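Groups > Idwood Cold Case Circle > Minutes > February

Idwood Cold Case Circle
Minutes of the February meeting, Condel Hall, back room

The chair opened at 7:30 and thanked everyone for coming out in such miserable weather, and the two new members were given a very warm welcome (and first go at the lemon cake). Apologies were received from the members who usually drive over together. The January minutes were agreed with one correction: the getaway car in the Parkarus bank case was tan, and we had it down as gray.

1. The Sampaio jewelry store burglary
We spent most of the evening on this one, as promised. For those who missed January, the Sampaio store was entered over a holiday weekend through the ceiling of the shoe repair shop next door, and 95 rings were taken along with the cash box. The alarm never sounded. A member had gone through the old newspapers at the library, a real labor of love, and read aloud the night guard's first and second statements, which differ by a good 4 hours on when he made his last round. There was a long and friendly argument over whether he was covering for somebody or had simply been asleep. A show of hands went 8 to 4 for asleep.

It was also pointed out that the papers quote the reward as $1000 in one place and give no sum at all in the others. We would all love to know if it was ever paid. The member with the library card has kindly agreed to keep looking.
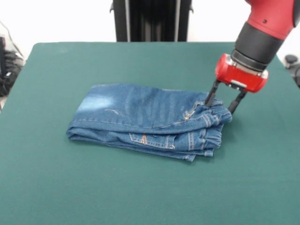
Folded blue jeans with a faded patch, on the green-covered table.

2. Parkarus bank case
Carried over again, I'm sorry to say, as we ran out of time. Please hang on to your copies of the trial summary and bring them back, and if you have two sets by accident, the new members would be glad of one.

3. Visit to the county courthouse
The clerk's office has written back, and such a nice letter too! They can take us around the old courtroom and the records room on a weekday morning in spring. Members would like to see the jury benches and ask how exhibits were stored and signed for in those days. The secretary will reply with our thanks and ask about parking.
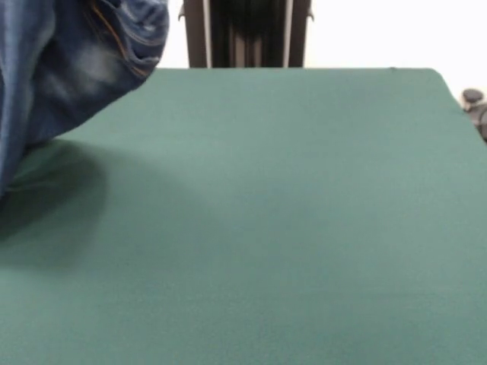 4. Laying out the timeline
Our paper timeline for the Sampaio case has grown so long that it no longer fits on the pinboard, and taping the ends to the radiator was not a success. Several members felt it should lie flat so that we can all stand over it with our pencils. A plain surface like the green felt one, with no seams and a rounded corner, would do beautifully, and the cards could be slid along as the times change. The secretary will ask Condel Hall what they have in the way of large tables. In the meantime the cards are in the shoebox, in order, so please don't shuffle them.

5. Any other business
The tea money is a little short. The copy of the book on safecrackers is still missing from the lending shelf, and no questions will be asked.

The meeting closed at 9:15. Next month we start with Parkarus, before the cake.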